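Good Practice for Shared-Space Demonstration Collection with Hand-Held Grippers
Student Project Report
Hanyu Qian, Zeyu Xie, Sotiris Tsoukalas
Supervisor: Hongjun Lu
August 10, 2020

1. Background

The Drerness lab records human demonstrations for later use in training manipulation policies. The demonstrator wears a head camera and works with two hand-held grippers, each with its own camera and a printed marker cube for pose tracking. Until February there was no written procedure. Each student set up the station from memory, and recordings from different operators could not be combined without a good deal of manual checking.

This report proposes a set of working rules for one family of tasks, drawing and handling a marker at the board table, and describes how the rules were tested. It does not cover the robot side. The safety of the arm cell is treated in a separate report by Yuzhen Xue.

2. Scope and terms

A "session" is one operator working without a change of setup. An "episode" is one attempt at the task, from first motion to release. We reviewed 208 episodes recorded before the rules were drafted and 400 recorded after. Both sets used the same grippers and were stored on the Pikeck server.

3. Problems found in the earlier recordings

Episodes were rejected for four main causes. The largest was loss of the marker cube from view, usually when the operator's forearm passed in front of it. The second was a change in table position between sessions, which broke the floor calibration. The third was a cable pulling on the gripper during a long reach. The last was incomplete labeling: the condition of the drawing surface at the start of the episode had not been written down, so old strokes could not be told from new ones.

Of these, only the first depends on operator skill. The other three are setup faults and can be removed by a checklist.

4. Proposed rules

4.1 Floor and furniture
The positions of the table and the operator are marked on the floor with colored tape. The marks are checked at the start of each session and after any contact with the table. Chairs not in use are moved outside the marked area. People who are not operating may stay seated nearby but keep their feet clear of the operator's standing position.

4.2 Cables
Power strips stay on the side of the table away from the operator's feet. Each gripper cable is given enough slack for the longest reach in the task - this is tested by hand before recording starts.

4.3 Grippers and markers
Both status lights must be green before the first episode. Marker cubes are wiped with a dry cloth and inspected for lifted corners. A damaged cube is replaced and the session number is advanced. The operator keeps sleeves and wrists below the cube where the task allows it.

4.4 Drawing surface
Either the surface is cleaned fully, or existing strokes are left in place and logged. Partial cleaning is not allowed within a session. Reflections of ceiling lights are accepted, provided that they do not cover the start or goal area.

4.5 Consent and privacy
Everyone in the room is told before recording begins. Faces are blurred before files leave the lab server. Raw files are kept under restricted access until the blurring has been checked by a second student.

5. Station in use

Head camera and gripper camera views, marker task. 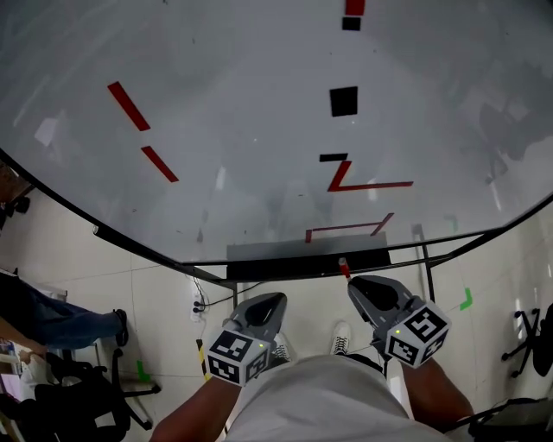
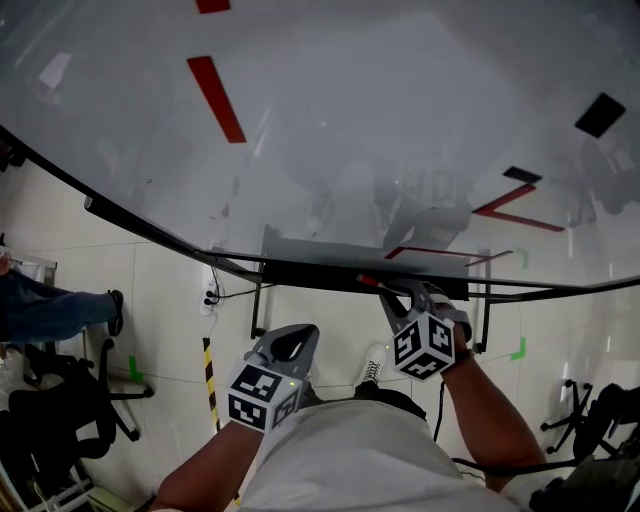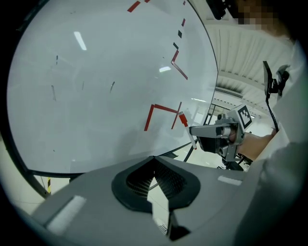
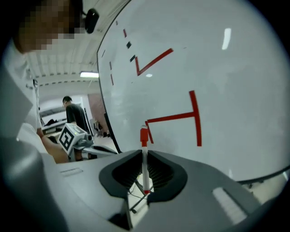 6. Results

With the rules in force, setup faults fell to two sessions, both caused by a table moved during cleaning of the room. Cube occlusion went down but was not removed. It remains the main reason for rejection, and the rule in 4.3 is probably too weak as written. Time to prepare a session rose to about 600 seconds, which the operators considered acceptable after the first week.

The surface log was the least well followed rule. Operators filled it in at the end of the session instead of the start, and several entries had to be corrected from the recordings.

7. Open points

- A numeric limit for cube occlusion, in frames, should replace the present wording of 4.3.
- The surface log should be moved into the recording software so that an episode cannot be started without it.
- The tape marks wear under chair wheels. Zeyu Xie will compare two other tapes next term.
- The checklist has only been used at one station. A trial at the Gresura workshop has been requested and a date is still to be set.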